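Reading a Scientist's Life With One Eyebrow Up
Speaker notes, Clarkberg Reading Circle, February 3, 2018

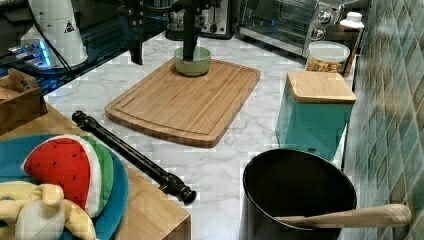

Zerrin Demirtaş wrote to me after the programme went out and said she hoped I wasn't going to spend the evening being rude about a book that had got her through a bad winter. Fair enough. I read her message twice and took out one paragraph. The rest stays in, and she has promised to argue with me at the end.

Start with the book. Hold it up. Lacey Tapley's life of Hafþór Dalsgaard, in Maver's series of short lives for church reading groups. 191 pages with the index. Ask who has finished it. Ask who has started it. Don't comment on the difference.

Say what I liked first, and mean it. She writes clearly. She explains the barometer work better than anyone else I've read, and there isn't much else to read. The chapter on the tide tables is good enough that I went back and did the sums with her. She also gives Dalsgaard's wife more than a footnote, and the older accounts don't.

Then the trouble.

Pastor, weather-watcher, lens grinder, keeper of tide tables. The back cover says he "changed how we look at the sky". Read that aloud slowly. Who is "we"? I'd never heard of him before the book came through the door, and I have been reading this sort of thing for most of my life. A man can be worth a biography without having changed the sky for anybody. I'd rather have been told that he kept a careful record in a cold parish for a long time and that the record is still useful. I would have bought that book.

(Pause here. If there's a laugh, let it go by.)

First complaint: the conversion story.

Page one of chapter three. Dalsgaard is out on the headland in a storm, the cloud breaks, he sees a star and knows in that moment that his science and his faith are one thing. It's a lovely passage. Now ask where it comes from. The note at the back sends you to a sermon he gave as an old man. The sermon says, in the translation Tapley herself uses, "I have often been glad of a clear night." That is the whole of it. There is no headland in it and no storm. I've looked for the storm in his own weather book for the season she gives and the entries are dull. Light wind, rain later.

I don't say she made it up out of nothing. There may be a family tradition behind it. But if there is, say so, and let me decide how much weight to put on it. A reader in a church group will take that page as fact and repeat it, and it'll be in somebody's talk to the young people by next January.

Second complaint: the letters.

Everything we have from his own hand, apart from the weather books, is in the collection at Letel. There are 59 letters. Elif Naz Kozan made the list and I have a copy here if anyone wants to look at it over the tea. Tapley quotes from six of them. The six are the ones in which he talks about God. The others are mostly about money, glass, the price of glass, a quarrel over a boundary wall, and his knees.

Read the bit about the glass:

"The last sheet was green at the edge and full of seed. I will not pay for it, and you may tell him that I said so in those words."

I like him better for that than for anything in chapter three. He's cross and he is exact. He knows what good glass looks like and he won't be cheated. You could build a real person out of that letter. Instead we get a man who appears to have gone from prayer to telescope and back again without ever needing to buy anything.

Question for the room, if they are awake: does a believer have to be serene? Would the series have turned the book down if he'd been bad-tempered? I suspect not. I think writers guess at what a religious publisher wants and then give it a bit more than it asked for.

Be careful here. There are people in this room who read these books for encouragement and there's nothing foolish in that. My own shelf has plenty of them. What I object to is being encouraged by something that may not have happened.

Third complaint, and it cuts the other way.

The secular account of Dalsgaard, the long essay by Nurhan Güneş in the Kurtuluş collection, does the same thing in reverse. Güneş can't get rid of the pulpit fast enough. According to the essay the parish was "a salary and a roof", and his heart was in the lenses. What is the evidence? He complained about funerals. Well, every minister I have ever known has complained about funerals, generally while putting his coat on to go and take one.

Güneş leaves out the sermon notes altogether. They are written in the back of the weather books. In the back of the same books! You turn the thing over and start from the other end. You'd have to make an effort not to see them. So when someone tells me the religious biography is biased and the other sort is not, I want to know whether they turned the book over.

Tapley did, to her credit. She describes the two ends of the book meeting in the middle, with a page where the rainfall figures run up against a text for a baptism. She then tells us it is a sign of how his two callings met. Perhaps. It's also what happens when paper costs money and you want to use it all. I'd have let the page alone.

Fourth, more briefly. The word "genius".

It turns up a good deal. I stopped marking it in the chapter on the lenses. As far as I can tell his lenses were decent. One survives at Letel, chipped, in a drawer, and the label says "attributed". Tapley drops the word "attributed" and calls it his finest. You can't call it his finest when it's the only one, and you can't be sure it's his.

The tide tables are another matter, and here I'd defend the book against its own cover. He compared his figures with the neighbouring harbour's, found his own were off, and said so in writing. He says he had "trusted the post and not looked whether the post had moved". It had moved. He'd been measuring against a leaning post for years. He went back and corrected roughly two years of entries, in a different ink, with the old figures left so that they could be read.

Slow down for this. It's the best thing in the book and it gets half a page.

Nothing on the headland is as good as that. If I were choosing a passage to show what faith and science might have had to do with each other in one man, I'd choose the leaning post. He was wrong, he left it where others could see it, and he was a man who preached about confession. I am not going to say one caused the other. I've just spent half an hour complaining about people who say that kind of thing. But I notice it, and I wish Tapley had.

What to ask of any book in this line — read these out, they're on the sheet as well:

Where does the big scene come from? Go to the note. If there isn't a note, be suspicious. If the note goes to another biography, be more suspicious.

How much paper did the person leave, and how much of it has the writer used?

Does he or she ever get something wrong in the story? And who paid for things?

What does the cover claim that the inside doesn't?

Does the writer ever say "we don't know"? In Tapley I found it once, in the chapter on his schooling. In Güneş I didn't find it.

A word on footnotes, if time. People tell me they don't read them. I didn't either until I caught one out. Try it with a single chapter. Take the sentence you most enjoyed and follow it down. You may find that it holds, and then you can enjoy it twice.

Skip if running late: the business about the portrait. Short version, the painting on the cover isn't him. It's a bishop. The publisher's page for the book says "after a contemporary likeness" and I have written to ask whose. No reply so far.

Back to Zerrin's message. She said the star on the headland had meant something to her and she didn't much care who had put it there. I have thought about that and I still don't agree. I think she was helped by a good piece of writing, and I'm glad of it. But it has Dalsgaard's name on it, and he had a right to be the grumpy man with the green glass. She'll say that I have made up my own Dalsgaard out of one letter about a windowpane and a post in the harbour. She has said so already, in a second message. I haven't got a full answer to that.

Hand over to Zerrin. Then questions. Remind them that the sheets are by the door and that my copy of the book has to come back to me, pencil marks and all.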